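**Topic: Moving the laundry out of the bathroom - has anyone gone to just one basket?**

**prestville_pam** wrote:

Long post, sorry in advance. We moved into the Prestville place at the start of November and it has 575 square feet for two adults and a toddler. In the old house I had a hamper in every room and I still did wash every single day. Now I have space for one. ONE.

My friend Iwona Malinowski swears by a single basket that lives in the bedroom, no lid, and when it's full you wash it, whatever's in it. No sorting. Whites, darks, bibs, all in cold. I've been trying it for 3 weeks and I'm kind of into it? But my husband says his shirts are going gray and I can't tell if he's right or just grumpy.

Bedroom as of this morning: 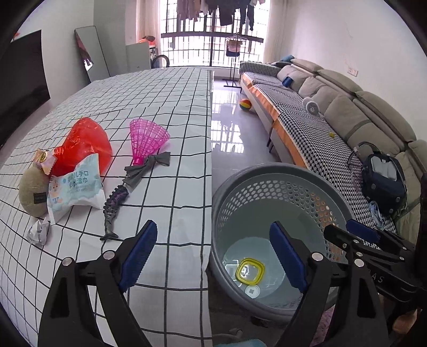 *Gray basket on the floor by the bed. Yes, the wrappers and wipes live on the bed now.*

So who else does no-sort? And did you regret it?

---

**tumble_lo** wrote:

No-sort for years here. The trick is cold water and not stuffing the drum. If his shirts look dingy it's most likely too much detergent, people use way more than they need. Cut it in half and see.

Also I love that grid pattern, I had curtains like that once.

---

**Miroslava Dvořáček** wrote:

I'm going to disagree with pretty much all of this, nicely I hope!

I grew up with a mother who boiled things, so I'm biased. But whites washed with darks go gray. It's slow and you don't see it until you hold the shirt up next to a new one. Your husband is right. Two baskets, even two small ones, and if there's no floor space hang a cotton bag on the back of the door. Mine cost 5 dollars and it's been through everything.

And an open basket next to the bed with a toddler in the house? Mine would've had every sock under the dresser by lunch.

---

**prestville_pam** wrote:

Ha, the socks ARE under the dresser. Fair point.

I like the door bag idea though. The bathroom door has a hook already so maybe whites go there and everything else stays in the basket. I'd still be calling it one basket in my head.

@tumble_lo I use the Wullex powder and I fill the scoop, every time, to the top. Is that wrong?? It's the scoop that came with it!

---

**tumble_lo** wrote:

Scoop has lines inside. Go to the lowest one. I'm serious, go look.

---

**prestville_pam** wrote:

There are lines. I have been doing this wrong since college.

OK, different question while I've got you all. Folding. I've got no dresser top anymore and the couch is where my husband works until six, so I've been carrying everything to whatever flat surface is free and doing it there standing up.

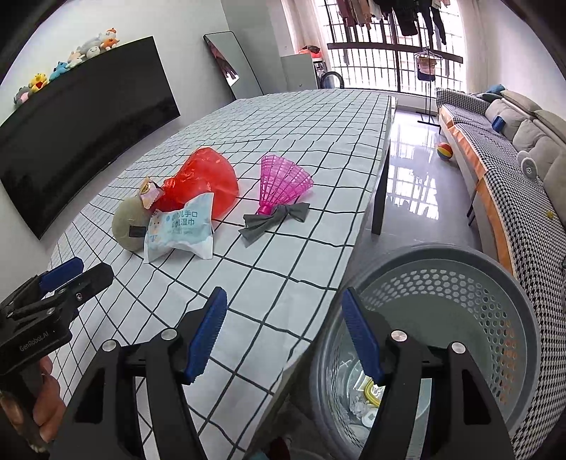
My back is so much better this way than hunched over the couch, but then it has to be cleared off again before dinner and I end up shoving half-folded stuff back in with the clean stuff, and by bedtime it's all wrinkled and I'm digging for pajamas. Does anybody fold straight out of the dryer? Like, standing there in the hallway? Ours is a stacked unit so there's no top to fold on.

---

**jandora77** wrote:

I don't fold. Underwear, pajamas, kid clothes, all of it gets tossed in drawers. Shirts go on hangers damp. I timed myself once and I was spending 310 minutes a week on laundry and most of it was folding stuff nobody looks at. Toddler clothes especially. She's in it for two hours and there's yogurt on it.

---

**Miroslava Dvořáček** wrote:

Jandora you are giving me hives.

Pam, do the towels and sheets last, they're the ones that eat up the table. Small things first, straight into a pile per person, carry the piles off, THEN do the big stuff. If dinner happens in the middle, a stack of unfolded towels can sit on a chair.

---

**tsai_on_the_hill** wrote:

Siding with Jandora on kid clothes and Miroslava on whites. Can't help with the dryer, we line dry in the spare room - it takes forever in November but the shirts come out nicer.

---

**prestville_pam** wrote:

Going to try half-detergent plus the door bag and see where the shirts end up. He's already gone and picked the hook.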